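Gundov Hand-Guided Teaching Kit
Home | Setup | Teaching | Maintenance | Support

By the Clonow documentation group
February 13, 2022

Section 4. Recording a demonstration with two grippers

This section covers teaching by hand with a pair of hand-held grippers. For remote control from the operator desk, see the Dinu console guide. Complete the calibration procedure before you start.

4.1 Preparing the table

1. Place the cup holder near the middle of the table, within easy reach of both hands.
2. Load the paper cups with the rims facing up.
3. Take one gripper in each hand. Point the jaws inward, toward the center of the table.
4. Let each cable hang beside the wrist. It must not cross the jaws.

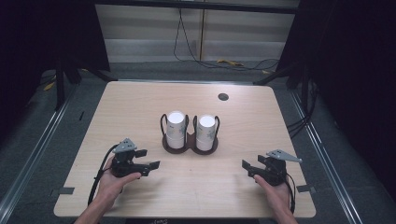 5. Hold both grippers still for 2 seconds, then start the recording in Urcombe.

CAUTION: Do not pull a gripper by its cable. Strain at the connector causes dropouts that may not appear until playback.

4.2 Approach

Open the fingers wider than the cup stack before moving in. The view from the gripper should show both finger faces and the bare tabletop between them, with the holders beyond the gap. If a finger is missing from the view, stop and check the camera mount.

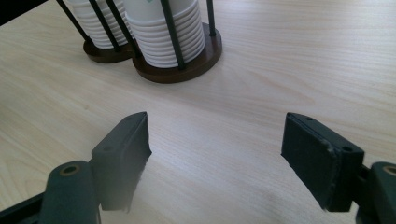

Reading time for this section: 2 min

Bring the gripper in at a steady speed. Sudden corrections close to the rods are stored with the rest of the motion and will be learned along with it. If you touch a rod, discard the take.

NOTE: Bright light on a pale tabletop can wash out the wood grain. Lower the lamp or close a curtain if tracking quality falls below the limit set in Urcombe.

4.3 Handling a cup on its side

1. Position a finger pad at each end of the cup.
2. Close slowly until both pads touch. Do not squeeze the cup out of shape.
3. Keep your fingers on the handle sections, clear of the linkages.

The triangular brackets must stay in view of the head camera while both grippers are close together. Turn your wrists outward if one bracket starts to cover the other.
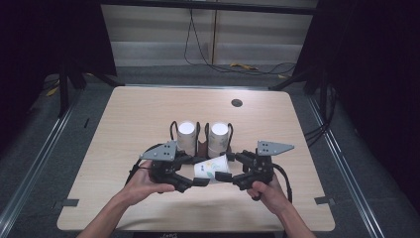 Pause for one second with the cup held, then continue to the release. The pause gives the software a clean boundary between the two parts of the task. Stop the recording only after both grippers have moved away from the cup.

4.4 Saving takes

Takes are numbered automatically. A folder holds up to 500 takes; start a new one when it is full. A first training run needs at least 52 accepted takes of the same task. Mark rejected takes before export, as they cannot be filtered afterward.

Contact Clonow support | © 2022 Clonow | Back to top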